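How to Read a Startup Funding Announcement

By Liya Yimer

Funding news tends to follow one pattern: a company, a large number, a lead investor. The parts that matter are usually further down or missing. These steps work for most private rounds.

Step 1. Separate new money from old shares

Look for the words "primary" and "secondary." In a primary sale the company issues new shares and keeps the cash. In a secondary sale, existing holders sell theirs and the company gets nothing. When Itum reported a $20 million round, $14 million went into the company. The rest went to early employees and one seed fund.

Step 2. Check which valuation is quoted

Pre-money is the value before the new cash arrives. Post-money is pre-money plus the new cash. If Jallano puts $5 million into a company at $20 million pre-money, the post-money figure is $25 million and Jallano holds 20 percent. If the release only says "valued at," assume post-money until you find otherwise.

Step 3. Find out who led

The lead investor normally sets the price and negotiates the terms. A round led by a new outside firm is a better test of price than one led by a firm already on the cap table. Helmy's last two rounds were both led by the same insider, Wultham, so the higher price in the second one tells you less than it seems to.

Step 4. Look for control terms

Board seats and voting rights rarely make the headline. Search the company's public filings, if there are any, for:

- new classes of stock and votes per share
- the number of directors each class can elect
- consent rights over a sale or a new round
- liquidation preference, and whether it is more than 1x

Founders with extra votes per share can keep control long after their ownership drops below half.
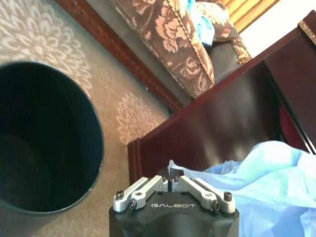

Step 5. Compare with the last round

Write down the price per share from each round, adjusted for any stock split. Total valuation can rise while the share price stays flat, simply from issuing more shares. If the price per share went down, it was a down round, whatever the release calls it. Keep the figures in one spreadsheet with a link to the source for each, and update it when the next filing appears.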